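Touching Up Scuffed Interior Walls

Flat paint marks easily and does not scrub well. Washing removes surface dirt, but a scuff that has cut into the film has to be painted over. Work through the steps in order.

Pale blue-green and gray-blue shades show marks most at table height.

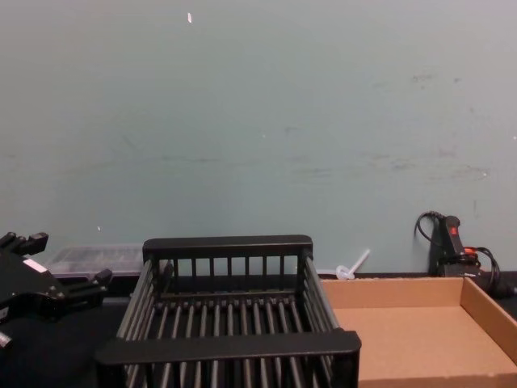
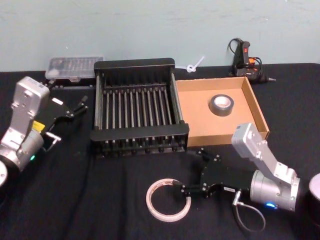
1. Wash the area with warm water and a drop of dish soap. Rinse and let it dry for 2 hours.

2. Fill dents with lightweight filler. Sand flush with fine paper once hard – coarse paper leaves rings that show through flat paint.

3. Stir the leftover paint for 5 minutes. If the can has been open for more than about 11 months, test it on cardboard first. Lumps that do not stir out mean the paint is finished.

4. Prime filled spots only. Urkar stain primer is thin enough for this.

5. Apply the paint with a small foam roller, nearly dry, and feather outward past the repair. A brush leaves a different texture.

6. Check the color the next day in daylight. If the patch still shows, repaint from corner to corner.

Store what is left in a small jar, filled to the top, with the color code on the lid.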